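DROMODSIDE SUMMER NIGHTS RETURNS THIS JULY WITH FREE MUSIC, DANCING AND A VERY LONG SUPPER TABLE

DROMODSIDE – The evenings are finally long enough to stay outside until the streetlights come on, and the people who put together Dromodside Summer Nights are delighted to invite the whole town (and anybody's visiting cousins) back to the riverfront for another July of concerts, beginner dance lessons, outdoor movies and good things to eat.

The series runs every weekend in July, with gates opening at 5 p.m. and the last song wrapping up by 10 so that neighbors with early mornings can get their sleep. Admission to all outdoor events is free. Last year's opening night brought 997 people down to the water, which was more than we had ever dared to set out chairs for, and we have been borrowing chairs ever since! 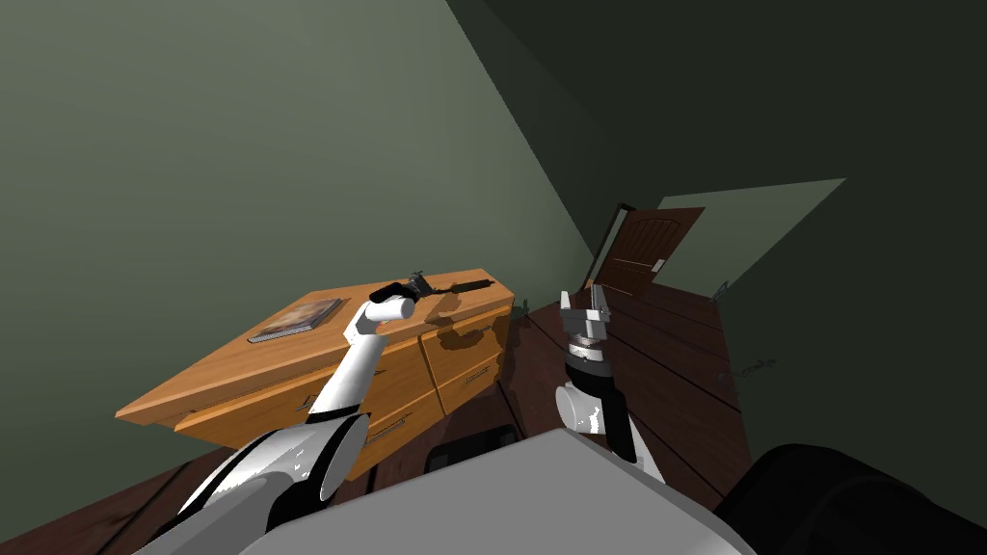 A computer-rendered view of two robot arms at a wooden dresser.

New this summer is the Huttunen Stage, a small covered platform at the north end of the park where local singers, fiddlers and storytellers can sign up for a short set between the bigger acts. Sign-up opens at 4:30 p.m. each evening at the welcome tent, and all ages are encouraged, including those who have only ever sung in the car.

"I moved here knowing hardly a soul, and I met half of my friends at a dance lesson where I stepped on every one of them," said Sun-ja Ban, director of Dromodside Summer Nights. "So if you're on the fence about coming by yourself, please come. Somebody will hand you a lemonade, and before you know it you'll be in the middle of a line dance with people you've been waving at for years."

The dance lessons begin at 6 p.m. on the lawn and move through swing, salsa and square dancing over the course of the month. No partner is needed, and flat shoes are a good idea on the grass. 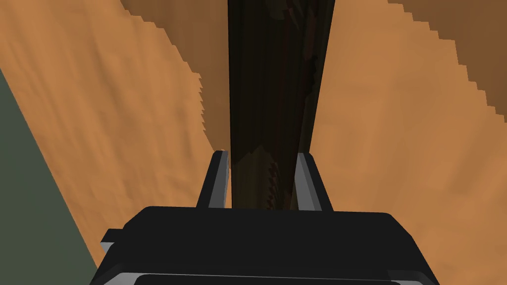

Closing weekend brings back the Long Table Supper, with 235 seats set end to end along Drestden Street and dishes from kitchens all over town. Supper tickets are the one thing we do have to charge for, and they can be picked up at the Gedex Bakery counter while they last. Each guest may buy up to 2 tickets. Children small enough to sit on a lap eat free.

Bike parking will be available by the footbridge, and leashed dogs are welcome everywhere except the supper. If it rains, concerts will move into the old Drestden Hall, which holds 844, and any change will be posted at the park entrance by 3 p.m. that day.

Programs are available now at the Dromodside library and at the welcome tent every evening of the series.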